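Equipment Review: Kultis Latent Print Field Kit
Burnberg Regional Law Enforcement Equipment Office
May 2018

This review covers the Kultis field kit, manufactured by Pekuvden and sold to agencies at $318. It is intended for departments that send patrol officers to process burglaries and vehicle break-ins without a dedicated crime scene unit.

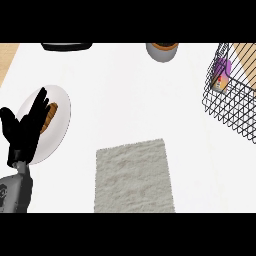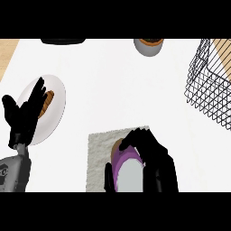

The Kultis kit comes in a hard case with a molded tray, two fiberglass brushes, one magnetic wand, lifting tape in 3 widths, backing cards, and jars of black, silver and magnetic powder. Labels are printed on the lids as well as the sides, which saved time when the jars were seated in the tray. Powder selection remains the user's responsibility, and the quick guide gives it only a few lines. On a bright white tabletop such as the one in both pictures, black powder is the correct choice, and silver powder will leave very little that can be seen or photographed. Officers in our trial who had not attended a refresher course reached for the silver jar more often than they should have.

Brush quality was good. The fiberglass strands held their shape through the trial period and shed less than those in the Pyo kit now issued in Burnberg. The magnetic wand released powder cleanly, although the plunger on one unit stuck after it had been left in a patrol vehicle overnight in December. Pekuvden replaced it under warranty.

The lifting tape was the weakest part of the kit. The narrow roll performed well on glass and painted metal. The widest roll trapped air along its center when applied by one person, and several otherwise usable palm impressions were spoiled. Agencies that already stock a preferred tape should continue to use it. The tray accepts most standard rolls.

Backing cards are supplied in a single pack. The printed fields cover case number, location, date, surface and initials, but there is no space for a sketch of the item, and the cards have no arrow for orientation. Our evidence section requires both, so officers wrote this information on the reverse. Refill cards are sold in boxes of 1000, and Pekuvden will print an agency's own layout on orders of that size.

The case closes securely and fits behind the seat of a standard patrol vehicle. The latches can be worked with gloves on. Spilled powder was difficult to remove from the foam in the lid, and a smooth liner would be an improvement.

Training time was modest. New users required 8 hours of instruction before their lifts were accepted by the laboratory on a regular basis, the same amount scheduled for the Pyo kit.

Rating: Recommended for patrol use, with substitute tape. Agencies should confirm that the supplied cards meet local evidence rules before purchase.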